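Chapter 7
Fixed and Variable Costs

Learning objectives
After reading this chapter you should be able to sort costs by how they behave, work out a cost per unit, and find the break-even point for a single product.

7.1 Why costs behave differently

Nuria Birhane opened a candle workshop in Culthorpe in September. Her rent was $2,267 a month. In her first month she sold 70 candles, and in her second month she sold 158. The rent was the same both times. Her spending on wax, wicks and jars more than doubled.

Rent is a fixed cost. It stays the same over a given period no matter how much the business makes or sells. Wax is a variable cost. It rises and falls with output.

Few costs stay fixed forever. If Birhane outgrows her space and takes a second unit, her rent will jump to a new level and stay there. Accountants call this a step cost. For this reason the word "fixed" should always be read together with a period of time and a range of output, known as the relevant range.

7.2 Cost per unit

Total cost is fixed cost plus variable cost. Divide total cost by the number of units and you have the average cost per unit. As output grows, the fixed part is shared among more units and the average falls. The variable cost of each unit may stay the same the whole time.

Students often mix up these two statements. Total fixed cost does not change with output. Fixed cost per unit does.

7.3 Labor and equipment

Wages can fall into either group. A packer paid by the box is a variable cost. A bookkeeper on a yearly salary is a fixed cost. Ayantu Adugna, who runs the Falten bakery, pays her counter staff for 40 hours a week whether the shop is busy or quiet, so she treats their wages as fixed.

Equipment that a firm owns is usually treated as fixed, and its price is spread over its working life through depreciation. The power it uses varies with the hours it runs.

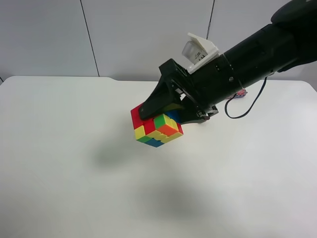
Figure 7.1 A robotic arm with its gripper on a cube.

Before going on, list the costs of a business you know and mark each one F or V. Keep the list, as you will need it for the break-even exercise in Section 7.4.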